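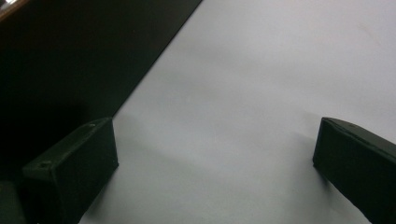
FOR IMMEDIATE RELEASE
Jan 31, 2026

Zivitz adds a divided pan with a clear lid to the Sultana line, and I have been cooking in one all winter

RARKSIDE - Hi, I'm Sajib Begum, and I run Zivitz, a small cookware company with a big messy test kitchen on the second floor in Rarkside. I'm supposed to let somebody else write these, but I've been waiting to tell people about this pan since May and I'd like to do it myself!

So: starting today you can order the Sultana Divided Pan, our first pan with sections. It's square, it has a clear lid, and you can put it on the stove with your eggs in one part and your onions in another and they won't run together. I grew up in a house where breakfast came out in shifts (my father wanted his eggs before anyone else was up, and my sister wouldn't touch anything that had been near a tomato), and I think I've been trying to fix that meal for most of my adult life.

The ridges gave us the most trouble. Our first try had tall ones, and they looked great on paper, but a spatula kept bumping into them and you couldn't slide anything out without tearing it. We went lower and thinner. Then we went too low and the beans got into everything. The ones we settled on are thin and raised just enough to hold a loose sauce back, and you can still get a spatula along the sides.

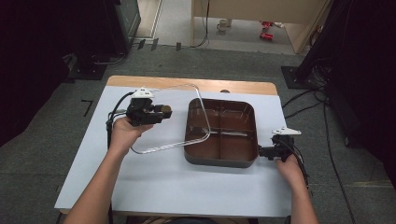
The Sultana Divided Pan on the table at Rarkside, its clear lid held tilted partly over it.

People ask about the color a lot. Inside it's a glossy reddish-brown, which we call Denik after the street where my grandmother had her shop. I fought hard for that one. We had a plain black version ready to go and it was perfectly nice, but I kept picking up the brown one when I was cooking for myself, so there you go. The corners are rounded, and you'll be glad of that when you're washing up.

Now, the lid. I love this lid! It's a rounded rectangle and it's clear all the way across, so you can check on three or four things without lifting it and letting all the steam out. We wanted the edge smooth and rounded too, and we sent back 9 samples before we got a curve I was happy with. My hands know that edge very well by now. 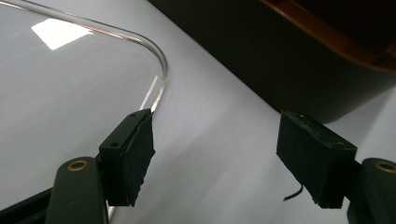

A look at the lid's rounded rim, with the light catching the curve.

A few practical things. The first run is 1550 pans, and each one comes with its lid in the same box. The first 100 orders also get a little recipe booklet that I wrote over the holidays, mostly breakfasts, plus one rice and lentil supper that my sister says is the only reason to own it. Orders go through the Zivitz website, and we expect to start shipping within three weeks. If you run a shop and want to carry the Sultana line, please write to us early, as the store cartons are packed separately and take a bit longer.

Press folks, we have loaner pans for anyone who wants to cook in one before writing about it. Tell us where to send it and whether you'd like the booklet along with it.

Press contact: Sajib Begum, Zivitz, Rarkside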